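Zwischenbericht Stoffwerkstatt Heltden
an die Ezzat-Stiftung, Förderlinie Nachbarschaft
vorgelegt von Trí Sầm, Projektleitung

Vorab: Bericht kommt später als abgesprochen, bitte um Entschuldigung. Die Zahlen zum Materialkonto reiche ich getrennt nach, Frau aus der Buchhaltung ist noch im Urlaub.

Stand kurz

Werkstatt läuft. Offene Nachmittage finden statt, Nähkurs Stufe eins abgeschlossen, Stufe zwei angefangen. Färbeküche noch nicht in Betrieb (siehe unten). Textilarchiv hinkt hinterher, aber weniger schlimm als im letzten Bericht befürchtet.

Räume

Der Umzug ins Erdgeschoss des alten Bosetmont-Hauses ist durch. Zwei Räume, dazu der Flur, den wir mitnutzen dürfen, solange der Fluchtweg frei bleibt. Der vordere Raum ist hell genug zum Nähen, der hintere nicht – dort stehen jetzt Regale und der Bügelplatz. Elektrik im hinteren Raum musste nachgerüstet werden, Bügelstation und Overlock zusammen haben dreimal die Sicherung rausgeworfen. Kosten dafür hat der Vermieter übernommen, nach einigem Hin und Her. Schriftlich liegt das vor.

Offen: der Wasseranschluss. Ohne den keine Färbeküche. Angebot vom Installateur liegt bei uns auf dem Tisch, liegt über dem Ansatz. Zweites Angebot angefordert, noch keine Antwort. Ich rechne mit November, will mich aber nicht festlegen.

Kurse

Nähkurs Stufe eins: 16 Anmeldungen, zwölf waren geplant. Wir haben niemanden weggeschickt, dafür in zwei Gruppen geteilt, was die Honorarstunden nach oben getrieben hat. Ausgleich über den Posten Öffentlichkeitsarbeit, da ist ohnehin Luft. Bitte um kurze Bestätigung, dass das so in Ordnung geht.

Inhaltlich: Geradstich, Saum, Reißverschluss, zum Schluss eine Tasche mit Futter. Die Tasche war zu viel. Die meisten haben sie zu Hause fertig genäht oder liegen gelassen. In Stufe zwei gibt es dafür einen Termin mehr und ein einfacheres Schnittmuster ohne Innentasche.

Flickkurs läuft separat und ist der heimliche Renner. Hosenknie, Ellbogen, Bettwäsche. Viele kommen nur für ein einziges Teil und bleiben dann bis zum Ende sitzen. Für die Statistik ist das schwierig, Ihr Formular kennt nur feste Teilnehmende. Ich habe sie unter "sonstige" eingetragen.

Maschinen

Aktuell 6 Nähmaschinen einsatzbereit, eine Overlock. Eine weitere Maschine steht seit dem Frühjahr in der Reparatur, Greifer defekt, Ersatzteil angeblich bestellt. Ich frage alle paar Wochen nach. Fals es bis Jahresende nichts wird, würden wir gern eine gebrauchte kaufen, Kostenpunkt bitte telefonisch besprechen.

Nadeln und Garn gehen schneller weg als kalkuliert. Vor allem Jeansnadeln.

Stoffe und Spenden

Beim Sammelaufruf sind nahezu 1.000 Kilo zusammengekommen. Das ist viel mehr, als wir lagern können. Etwa die Hälfte brauchbar, der Rest verschlissen, stark riechend oder schlicht keine Textilien (ein Karton voller Kabel war dabei). Aussortiertes ging an den Verwerter Drasila, Abholung kostenlos, aber nur ab voller Gitterbox.

Für die Zukunft: Aufruf nur noch nach Materialart. Erst Baumwolle, dann Wolle, Vorhänge gar nicht mehr. Wir haben Vorhänge bis ans Lebensende.

Vor dem Zuschnitt wird alles gewaschen und geglättet. Das Glätten frisst die meiste Zeit, gerade bei langen Bahnen, und ist in der Zeitplanung vom Antrag schlicht nicht vorgekommen. Im neuen Arbeitsplan steht es jetzt als eigener Schritt drin.

Textilarchiv

Idee war: zu jedem gespendeten Stück ein Kärtchen mit Herkunft, Material, ungefährem Alter. Klappt bei den Sachen, die persönlich gebracht werden. Klappt nicht bei Säcken vor der Tür. Wir erfassen daher nur noch Stücke mit bekannter Herkunft. Schönster Zugang bisher ein Satz bestickter Küchentücher aus einer Haushaltsauflösung, dazu die handgeschriebenen Vorlagen der Stickerin. Für die sachgerechte Lagerung fehlen säurefreie Kartons, 5 Stück würden fürs Erste reichen.

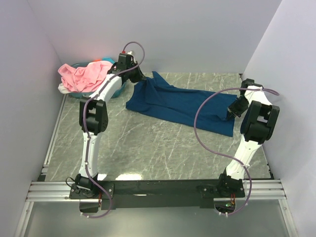

Heltden, 3. Sep. 2018

Nachtrag zu den Finanzen, weil telefonisch gefragt wurde: Honorare leicht über Plan (Gruppenteilung, s. o.), Miete im Plan, Material unter Plan dank der Spenden, Anschaffungen fast unverändert. Die zweite Rate wird für die Honorare gebraucht, also bitte nicht bis zum Jahreswechsel schieben, wenn es irgend geht.

Personal: Die halbe Stelle Kursorganisation ist besetzt, Einarbeitung läuft. Vertretung im Krankheitsfall weiterhin ungeklärt, im Sommer sind deswegen zwei offene Nachmittage ausgefallen.

Nächste Schritte

Wasseranschluss entscheiden, sobald zweites Angebot da ist
Stufe zwei zu Ende bringen, Schnittmuster überarbeiten
Lager ausmisten, Vorhänge weitergeben (Theatergruppe hat Interesse)
Kartons fürs Archiv besorgen
Verwendungsnachweis erste Rate – Belege sind sortiert, es fehlt noch die Aufstellung der Fahrtkosten

Besuch von Ihrer Seite gern jederzeit, am besten an einem offenen Nachmittag, dann ist auch jemand da, der die Maschinen vorführen kann. Bitte den Hofeingang nehmen, die Klingel vorne ist tot.

Mit freundlichen Grüssen
Trí Sầm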